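4.2 Corner Selection on Small Cloths

Most earlier work on cloth folding starts from a single item lying flat on a clear table. The Sastari task set takes a harder case, in which the cloths are small, often patterned, and kept among other objects. The set contains 994 demonstrations, each recorded from a head-mounted camera and each covering one cloth from first touch to final placement. Two annotators marked the moment at which both hands first hold the cloth in the air. We call this moment the hold point, and every measure in this section is taken from it.

At the hold point the model must name the two corners that are being held and predict the fold line that comes next. With large towels this is fairly easy, as the edges are straight and most of the outline can be seen. Tea cloths give much less to work with. A wavy edge produces many small peaks that a detector can take for corners, and a slack cloth folds over itself, so part of the outline is lost. The background adds to the problem when other cloths lie close by.
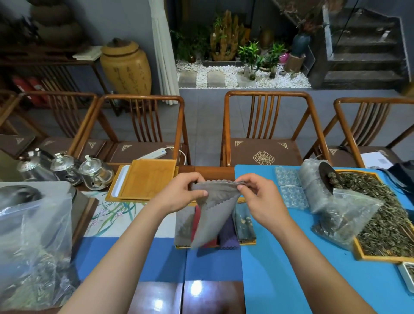 Figure 5. A hold point from the Sastari set. The gray cloth with a scalloped edge is held by two corners above a wooden tray of folded cloths.

In cases like Figure 5, the baseline often joined the held cloth to one of the cloths on the tray and treated the pair as a single region. The corner estimate then drifted downward, away from the hands. Our Kustel module avoids most of these errors by looking for corners near the fingertips first and growing the cloth region outward from there. It does not use color as its main cue – two gray cloths in the same view would defeat that – but relies on how the region moves with the hands over the preceding frames.

The remaining failures are of two kinds. In the first, the fingers cover the corner completely and the module picks the nearest visible peak of the edge. In the second, the cloth hangs with so much slack that the predicted fold line runs along a crease. We tried adding depth input from the Trotness sensor to deal with the second kind. It helped on plain cloths but made little difference on scalloped ones, and we left it out of the final model. Section 4.3 repeats the test with the Kravchuk gripper in place of human hands.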